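How to Clear Out a Spare Room Over a Weekend

I put off our box room for years, so if you are standing in the doorway of yours and feeling a bit faint, you have all my sympathy (and I'd put the kettle on first, if I were you). It's a small room, and it still took me from Saturday breakfast to Sunday teatime.

Step 1: Pick a corner and stay in it
Start at the door and work your way round. The temptation is to dart about picking up whatever looks interesting, and before you know it you're sat on the floor reading old birthday cards! Save those for the evening.

Step 2: Bag up as you go
Thin coloured bags are lovely for this, as you can just about make out that there's something in the bottom without untying them. I use blue for the charity shop and black for the tip. Don't overfill them, especially with books, and tie each one before you start the next.

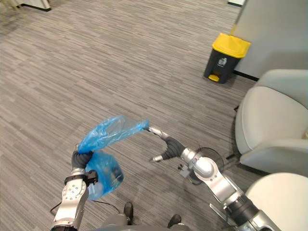 Step 3: Deal with the paperwork
Old bills and letters went into one shoebox, 287 sheets by the time I'd finished, and I shredded them in front of the telly over the following week. Keep anything to do with the house, pensions or tax until you've checked how long you need it.

Step 4: Get it out of the house
Put the charity bags straight in the car, even if the shop is shut until Monday. Bags left in the hall have a way of creeping back upstairs, and mine have done it twice.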